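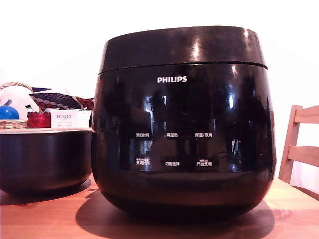 3. The rice task

Of our three chores (folding tea towels, wiping a counter and cooking rice), rice was the one everybody wanted to work on. Part of the fun is that half the chore was automated decades ago. A rice cooker is a household robot that has already won its place in the kitchen! It knows when to stop heating and it keeps dinner warm. What it can't do is fetch the rice, measure the water, put its own pot in or press its own button, and those were the bits we gave to Fladero, our arm.

3.1 What the arm had to do

We split the job into five steps: lift the inner pot, tip in a measured cup of rice, add water from a jug, lower the pot into the cooker, close the lid and start the programme. Rasmus Hunt wrote the motion planning, Parvathi Murthy did the vision side and I (Matěj Havlíček) looked after the gripper and the test log. Geetha Sastry supervised. We ran 30 full attempts in May, always starting with the pot out on the table next to the cooker.

3.2 Seeing a shiny black thing

We had expected the pouring to be hardest. Wrong! The Philips cooker has a glossy black body that reflects the room, and our depth camera hated it. Whole patches of the front came back as holes, or as surfaces far behind the table. The inner pot is duller and gave us a much better outline, so Parvathi had the idea of finding the pot first and then searching for the cooker beside it. That helped a lot, though it does mean the method falls over if someone has put the pot in the sink.

For training we took 1744 pictures, with the table left as people really leave it, cloths and boxes and all. An early model trained on a bare table was hopeless once there was a basket behind the pot.

3.3 Finding the right button

The labels on the front are in Chinese, six of them in two rows. We wanted 开始烹调 (start cooking), at the right of the lower row. Directly over it in the upper row is 保温/取消, keep warm/cancel, so a press that lands too high is a fairly bad mistake. Uriel Contreras from the Vestdale workshop suggested we stop trying to read the text on every run and fix the positions relative to the brand name, white on black and easy to find. It worked nicely, and presses on the wrong label dropped to 3 over the whole set.

3.4 Results

Fladero finished 11 of the 30 attempts with no human help. Most failures came at the fourth step, lowering the pot, where a small tilt was enough to jam it against the rim. Pouring rice was lovely to watch and hardly ever went wrong. Pouring water was slow, and we wiped the table often.

So can a machine make the rice yet? Ours can, sometimes, if you aren't hungry. A person does the same steps while talking on the phone. Still, in the first week the arm couldn't even find the cooker, and we were all cheering by the Sunday when it got through the full sequence for the first time.

3.5 Things to try next

A softer wrist for the lowering step, so the pot can settle into place. A second camera angle for the glossy front. Rasmus would also like to try washing the rice, and the rest of us would like to waterproof the gripper first.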